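17/02/2020
Bench notes, small bottles and caps. Fredy, read this before you order anything.

Started the morning with the Zestum samples because they have been sitting in their tray since before I was off. 23 bottles, all with glitter or shimmer polish of one kind or another. The claim on the sheet is that the pigment "remains evenly suspended." I have heard this before. Bredton said the same of their bronze two years ago and we ended up putting mixing balls in everything.

What I did: stood every bottle upright on the gray bench, left them alone while I did the paperwork, then looked. No shaking, no rolling between the palms. The sheet tells you to roll them first, and I don't see how that tests suspension. If you roll it first you are testing the rolling.

Result, as far as it goes: five had a clear band at the shoulder you could see from a chair. The others I would call fine, with a question mark against the two pale pinks, where a clear band would be hard to see anyway. Need a darker card behind them. The black one in the drawer has a coffee ring on it.

Cap fit. Amini sent the new liners and a note that says torque is now "consistent." No numbers with it. I asked for numbers. They sent the note again. Opened and closed a handful by hand and two felt gritty on the last quarter turn, which could be glitter in the thread and nothing to do with the liner. Wiped the threads with remover, tried again, one still gritty. I am not writing that up as a liner fault until someone else has felt it too. Fredy, you have better hands for this than I do, please try bottle 5 and don't let me tell you what to expect.

Brushes: didn't get to them. The stem length looks off to me against the old drawing but the old drawing has been wrong before.

Labels. The Bumby label stock came on Thursday, 406 on the roll according to the packing slip, and I haven't checked and won't. It curls at the corners on anything with a tight radius. They say to warm it. I warmed it. It curled warm. Their rep thinks our bottles are "unusually narrow," and they are the same bottles we sent him in the first place. Left three labeled ones by the window to see if they lift overnight. It is a cold window, so if they hold there I will be slightly less rude in the next email.

Back to the golds, which are the ones people want to hear about.
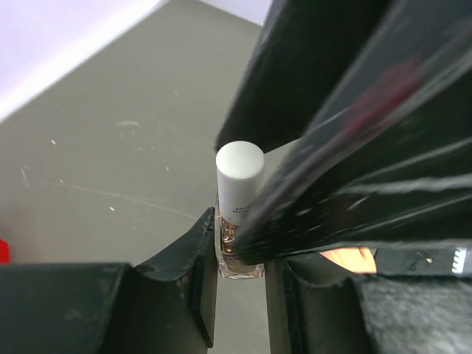
My trouble with the gold and bronze shades is that they look good whatever state they are in. You get flecks and swirls in the glass and everybody in the room says how nice, and a swirl is also what you would get from a base that has started to part company with its pigment. A flat cream color can't hide that. So I don't want to hear "it looks lively" as a pass. The test has to be a stripe on the card, first stroke, from a bottle that has stood a full day, and then a second stripe from the same bottle after 25 turns. If the two match I will believe the sheet.

Also the print on the caps. It is tiny. I know it was approved small, I was in the meeting, but I can't imagine a customer reading it in a bathroom. Moving it up to a larger size means a new plate and I expect to lose that argument again. Noting it anyway so it is written down somewhere.

Smell: Zestum says low odor. Had the fan on all morning so I can't say. Will repeat with the fan off for a few minutes, door open.

To do:
Dark card, a clean one.
Stripe test on the golds, standing bottles only. Please do not tidy them into the tray.
Fredy Rengifo to feel caps, bottle 5 and any four others.
Ask Amini for torque numbers, third time.
Look at window labels first thing.
Brushes against the drawing, then the drawing against something real.

Zestum want a yes or no by April. On what I have seen so far it is a no on the five with the banding and nothing yet on the rest.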